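How to plan a day trip by local bus

Start with the last bus back and work towards the morning. In hill country the return service often leaves earlier than you would expect, and everything else in the day has to fit in front of it.

For the walk to Luneo, the bus to take is the 14 from Morell. It stops in the main square, on the side opposite the church, and the ride takes 33 minutes. Buy your ticket from the driver and keep some coins handy.

Write both timetables down on paper before you leave. Phone signal drops out after the second bridge and doesn't come back until you are over the ridge.

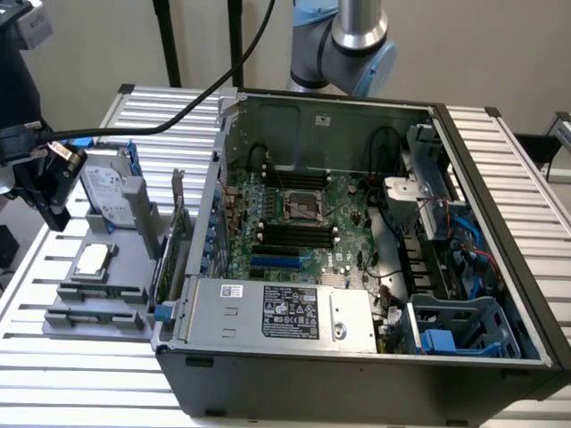

Next, check the season. The winter timetable runs until the end of February, and during those months the midday bus only goes as far as Lopes. From there it is a 60-minute walk along the old mule track, which climbs to 553 metres and is muddy in the dips. Boots are better than trainers.

Ask at your guesthouse the night before as well. Rosalía Cabello, who let me a room in Morell, knew about a road closure that wasn't on the operator's website.

On the day, be at the stop ten minutes early and put your hand out when the bus comes round the corner – drivers won't always pull in for someone sitting on the wall. Tell the driver where you want to get off.

For the journey home, wait on the uphill side of the road in Luneo, by the water trough. The shelter across from it is for school buses only.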